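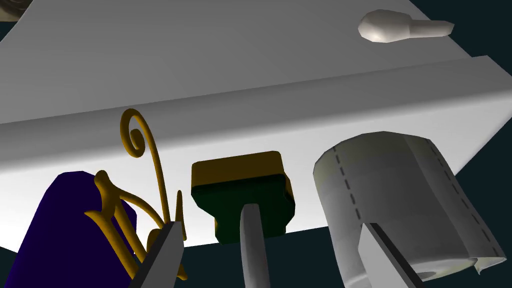 # Own fingers merged with target objects in the rendered hand view, planner then rejects start state

**Nest Morgan**

Our group at Harries maintains a simulated clutter-picking task in Drosavton, with Britier as the motion planner. The render attached to this post is typical of the views on which the fault occurs. The target is the sponge, and the middle finger meets the underside of its green layer in the image. The outer two fingers overlap the gold scrollwork and the paper roll in the same way.

The segmentation stage returns one mask for the sponge and the middle fingertip together. The dark green layer is nearly black in shadow, and I had expected a grey finger to separate from it without difficulty. It does so on most views, but not reliably. The combined mask is projected through the depth buffer, a collision object is built from the resulting points, and that object is passed to the planning scene. Britier then reports that the start state is in collision and declines to plan.

The following has been tried without success:

- Raising the mask confidence threshold. The sponge is lost before the finger is.
- Allowing collisions between the finger links and the target. Planning proceeds, but the approach is then free to pass through the sponge.
- Fine-tuning the segmentation network on 2,000 further renders. The fault became less frequent and was not removed.

Joint states are published correctly and the hand model is the one supplied with the simulator. I would be grateful for advice on whether this should be addressed in perception or in the planning scene. The pipeline must eventually run on physical hardware, and for that reason I would prefer to avoid reading object identities directly from the simulator.

**Kofi Tsikata**

The matter should be addressed in perception, before the collision object is built. The hand is the one item in the view whose shape and pose are already known to you, and there is no need to ask a network to find it.

The usual method is a self-filter. Render the hand model alone, from the same camera pose and with the current joint states, into a second depth buffer. Compare the two buffers at each pixel. Where the observed depth agrees with the rendered hand depth to within a tolerance, the pixel belongs to the hand and is removed. This works identically on hardware, provided that the camera has been calibrated to the hand.

Points to observe in your case:

1. Apply the filter before segmentation if the network accepts depth, and in any event before the masks are projected. Filtering the finished collision object is too late, as the surface will already have been closed around the fingertip.
2. Begin with a tolerance of 3 mm. In simulation there is little noise and this should suffice. A wider value will be necessary on hardware.
3. Use the visual mesh for the filter and the collision mesh for planning. Many hand models carry simplified boxes as collision geometry, and these do not match what the camera sees. A rounded finger such as your middle one will leave a rim of unfiltered points if a box is used.
4. Match the timestamps. The joint state used for the filter must be interpolated to the time at which the frame was rendered. If the camera publishes at 5 Hz and the hand is moving, the most recent joint message is the wrong one.

I would also caution against inferring contact from this view. The camera looks along the fingers, and a tip that appears to touch the sponge may lie some distance in front of it. Please compare the depth on either side of the tip's outline. A clear step means that the overlap exists only in the image, and the reported collision is then entirely a product of the merged mask. If there is no step, you may have a true contact, and the start state is being rejected for good reason.

Once the filter is in place, the blanket collision allowance should be withdrawn. Enable it for the final approach segment only, and for the fingertip links only — the planner will otherwise make use of it elsewhere.

**carislow_labs**

We had this and just cropped the bottom of the image. Fingers always come in from the bottom so it gets rid of them. Quick to do.

**Kofi Tsikata**

In reply to the suggestion above: a fixed crop would remove much of the evidence required here. The lower part of the paper roll and most of the scrollwork's thin curved arms share that region with the fingers, and the middle finger reaches as far as the sponge in any case. A crop high enough to exclude it would exclude part of the target's surroundings as well. I would not recommend it for a cluttered table.

**Nest Morgan**

My thanks to both respondents. The depth comparison shows a clear step at the middle fingertip, so the contact was apparent only. The self-filter has been added ahead of segmentation and Britier now accepts the start state on the view attached.

The filter was at first ineffective on 4 of our stored views. The cause was the timestamp issue described under the last item in the list: our recorder wrote the joint state on receipt of the image, and the hand had moved in the interval. Interpolation has corrected this. The thin parts of the scrollwork are still reconstructed poorly, with gaps between the curls closed over, and I will raise that as a separate topic after Friday's build.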